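# Kitchen robot trial paused after arm fault, and yes, I went and had a nosy

If you've been wondering why the lunch robot at the Grulero building never turned up in March like the flyer said it would, I finally have an answer for you. It has a dodgy right arm. Well, the arm itself is fine. The trouble is that every so often it ignores the message telling it to stop.

I've been following this one for a while, partly because the lab is a short walk from my place and partly because I signed up to be one of the people it would clear a table for. So when the email came through saying the trial was on hold until further notice, I rang and asked if I could come in. They said yes, and put the kettle on, which I thought was decent of them.

The machine is called Pluladier and it's built by Troltunov, a small outfit that does robots for community kitchens and aged care dining rooms. It has two arms, a gripper on each, and a big rounded body. The idea is that it picks up after meals and puts things back where they belong. It was meant to start with lunches for 50 people, twice a week, with staff nearby the whole time.

Annick Zacharias runs the safety testing, and she was the one who pulled the pin. She told me the fault first showed up late one afternoon, during a plain old test that everyone was a bit bored with. The robot was moving a bowl from one end of a counter to the other. Somebody pressed the stop button on the tablet. The left arm stopped. The right arm carried on for nearly a second, knocked the bowl off the end and then froze.

Nobody was hurt, and the only thing broken was the bowl. "A second doesn't sound like much until you picture a hand there," Annick said. She had the whole program stopped before she went home that night.

I should say that the big red button on the back of the robot was never the problem. That one cuts the power, and it has worked every time they've tried it. The fault is in the softer stop, the one on the tablet, which is supposed to bring both arms to a gentle halt without dropping whatever they're holding. It's also the one kitchen staff would reach for most often, so you can see why she wasn't keen to shrug it off.

Since then the real robot has been parked with its arms down, and all the work has moved over to the computer. The team has a simulated version of the robot and a made-up house full of rooms for it to work in, and they run the same sort of counter job over and over, sending the stop message at different moments to see when the right arm misses it. I sat in on a few of these and I have to admit I got quite into it. You find yourself leaning in and muttering at the thing like it's the footy. 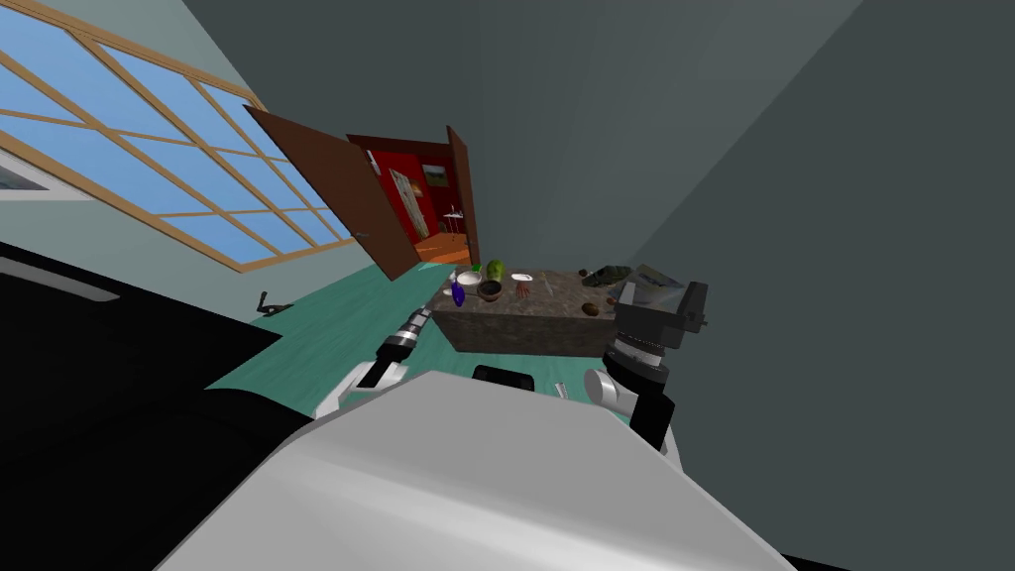 *The counter job in the simulator, from the robot's side, with its right gripper over the end near the book. Those are the runs being used to chase the stop fault.*

Poonam Rathore, who looks after the software, has run the test 1,000 times so far. The arm missed the stop in 12 of them. That's a small slice, and it's also why the fault got past everyone in the first place. They'd done plenty of checks on the stop before March, but mostly while the robot was sitting still or doing one slow move. You could press that button all day long and it would behave.

What Poonam has noticed is that the misses bunch up. They happen when both arms are on the go together and the right one is just switching from reaching to gripping. Her best guess, and she was careful to call it a guess, is that the right arm's controller is busy with the switch and the stop message gets stuck in a queue behind it. By the time it's read, the arm has already travelled. The left arm runs an older version of the same program, and so far it hasn't missed one.

I asked the obvious question, which was why they don't put the old version on the right arm and get on with it. Poonam laughed (kindly!) and said they'd tried that on day two. The older program can't handle the newer gripper's force limits, so you'd be swapping one safety worry for another. Fair enough.

There's a fix being worked on now. The stop message will get its own path, so it doesn't have to wait its turn behind anything else. Troltunov wants another 800 clean runs in the simulator with the change in place before anyone wakes the real robot up, and after that there'll be tests with foam blocks on the counter and everybody standing behind a line on the floor. Annick wouldn't give me a date. I pushed a bit, and she still wouldn't - she said the last date they gave out ended up on a flyer.

The other hold-up is Sandhu, the catering company that was going to host the trial. They're still in, as far as I could find out, but they want to see the written report first, and they've asked that the stop be tested by their own kitchen staff and not only by the people who built it. I reckon that's a very sensible thing to ask for. Annick has agreed to it.

One small thing that came out of all this and hasn't been mentioned in the emails: the tablet button is going to change too. At the moment it goes grey as soon as you press it, whether or not both arms have got the message. So on the day of the broken bowl, the screen said stopped while the right arm was still moving. The new one will stay red until each arm has reported back, and it'll tell you which arm it's waiting on. Poonam showed me a rough version and it's about as plain as can be, with two big letters, L and R.

If you put your name down for the lunches, you don't have to do anything. Your spot is being kept and you'll get an email when there's a new start. If you'd like to drop out, or you want a copy of the report when it's done, ask at the Grulero front desk and they'll add you to the list. It's over by the stairs, and you may need to knock if it's after three.

I've kept my spot.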